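Stistard Allotment Society – notes from the November 2023 meeting

I took these down on the back of a seed catalogue, so shout if I've got anything wrong! Guangming was in the chair and 29 of us turned up, which meant fetching more seats from the hall.

Money first. We have 435 pounds in the account once the Bukska people have been paid for the water butts. Brynhildur Stougaard asked if the rent was going up and the answer was no, not this year (cheers from the back, mostly mine).

Then the hedge. We went round and round on this one. It needs cutting along the lane side before the birds start nesting, and Vikov want 58 pounds a day to do it. Agreed to have them for one day and see how far they get.

Guangming Ye gave us his talk on growing tea bushes in pots, and I could have listened all night. He says they hate our chalky soil, so use ericaceous compost and rainwater, and keep them somewhere sheltered over winter. I've already told my husband we're having two.

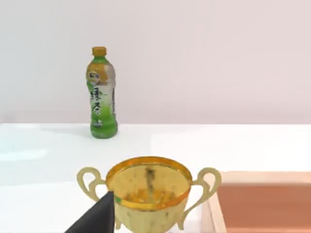 Green bottle of iced tea, yellow-orange cap.

Questions went on for 20 minutes after that – mainly slugs.

Seed order: lists to me please, with your plot number on. Brynhildur wants to try the Xie beans again after the lovely crop she had in July, and I've put us down for a packet to share.

Any other business: the bottom gate is sticking. Lift it as you push. Guangming will bring his plane and have a go at it before the next meeting.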